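Cube diary, 5/5/21

Okay, so I said I'd write one of these every time something moved on the project, and something finally moved!

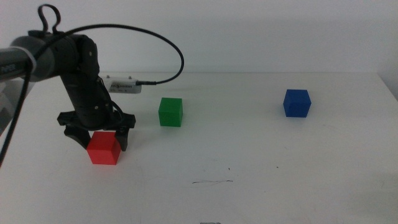
Griet and I spent most of April arguing over whether the policy was bad or the data was bad, and I'm now pretty sure it was the data (she has been very gracious about having said so first). The old set was 1722 demonstrations, nearly all recorded by me, and I have a style. I come in from the same side every time, I slow down at the same height, and I close the fingers the second I think I'm lined up. The model learned all of that beautifully. What it didn't learn was what to do when it arrives a little off, as I never let it see me arrive a little off.

So the new recipe, which we're calling Grudavo for no good reason except that it was the next name on Devendra's list, goes like this. I record a handful of demos where I mess up the approach on purpose, stop with the fingers still open, back off, and come down again. Then we let the policy run, and whenever it drifts I take over and fix it from wherever it happens to be. Those fixes go back into training with extra weight. It's an old idea and plenty of people have done it better, but we'd never tried it with a set this small, and I wanted to know how small you can go.

Red is still the target cube, with green and blue further back as distractors. I did try to talk Devendra into making all three targets and giving the policy a color in the instruction, and he said one thing at a time, and he was right, and I sulked through lunch.

Results! I ran 24 trials on the old policy this morning and 24 on the new one after lunch, with the same list of starting spots for both. The old one kept doing its famous move where it comes down with a finger right on top of the cube and just pushes. The new one did that 4 times in the whole afternoon, and all of them were from starts way off to the side. The part that made me yell (sorry, next room) was a run where it came down crooked, stopped, lifted a bit, straightened out and went again, with my hands in my lap. I've watched the replay too many times already.

Now the boring worries, so I can't pretend later that I didn't have any. Same table, same lights, same white wall, so I know nothing yet about how it does anywhere else. Also I was the one resetting the cubes between trials, and I knew which policy was loaded, which is sloppy. Griet wants to redo the comparison with her picking the policy and me not knowing, and I grumbled but she's right, so that's Friday. And the hesitation is real. The new one hovers over the cube with its fingers open for what feels like forever before it commits. I think I taught it that with all my stopping and backing off. Maybe I need more demos where the approach is fine and I just go for it, or maybe the extra weight on the fixes is too high. I'd bet on the weight. Griet bets on the demos. The loser buys the good coffee.

Other stuff, before I forget. The Kerr baseline finally trains without falling over, two weeks after I told everybody it would be done by the weekend. I still owe Devendra a paragraph on how we count a success, and I keep putting it off because we have never agreed on whether a grasp that slips after the lift counts. (I say no! He says it depends!) And the draft for the Hernitz workshop has a title, an empty table and a very long related work section, so that's coming along the way they always do.

Tomorrow I'm cutting the weight on the fixes in half, leaving everything else alone, and starting the training run before I touch my email.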